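Rewrote our pad inspection rules for handheld grippers on Monday. Posting the working version in pieces. Comments welcome, especially from anyone running parallel jaws on household items. 1/10

Scope: two-finger grippers, hand-held, replaceable contact pads. Suction is covered in a separate sheet that Bautista Zúñiga keeps. 2/10

Rule 1. Pads get checked at the start of each shift and again every 250 grasps. Log the count, the tool number and your initials. "Looks fine" is no longer an accepted entry. 3/10

Rule 2. Check with the jaws open and a light held to the side. Flat light hides lifted edges. Run a fingernail along the inner edge, top to bottom. Power off first if your tool has any. 4/10

Rule 3. Three grades. A: full coverage, edges down. B: fraying or peeling at the edges, center of the pad still bonded. C: bare jaw showing in the contact area, or the pad shifts under thumb pressure. 5/10

B stays in service for rigid handles only. Write the grade in the session notes — a B pad and an A pad do not give comparable slip data, and the Plodley set had to be split afterward for exactly that. C comes off the same day. 6/10

Rule 4. Replace both pads together. Gillton was swapping one side at a time and the grip center drifted toward the old pad. Closing width gets rechecked with the 10 mm gauge after every swap. 7/10

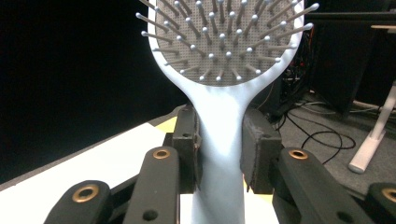

Hairbrush, held by the handle just below the head. Worn padding on both jaws: frayed strip on the left, peeling edges on the right.

For brushes, combs and similar: grip the handle, keep the jaws clear of the bristles, and do not reposition by sliding. Open, move, close. Sliding is what lifts a pad edge that has already started. 8/10

Rule 5. Bushings and linkage screws are on the weekly sheet, not this one. Petersen wanted them merged. We tried it in March and the 45-line form came back half blank. 9/10

Still open: whether 250 is too long an interval for textured handles. If you have grasp counts to first peel, send them with the pad material and closing force. 10/10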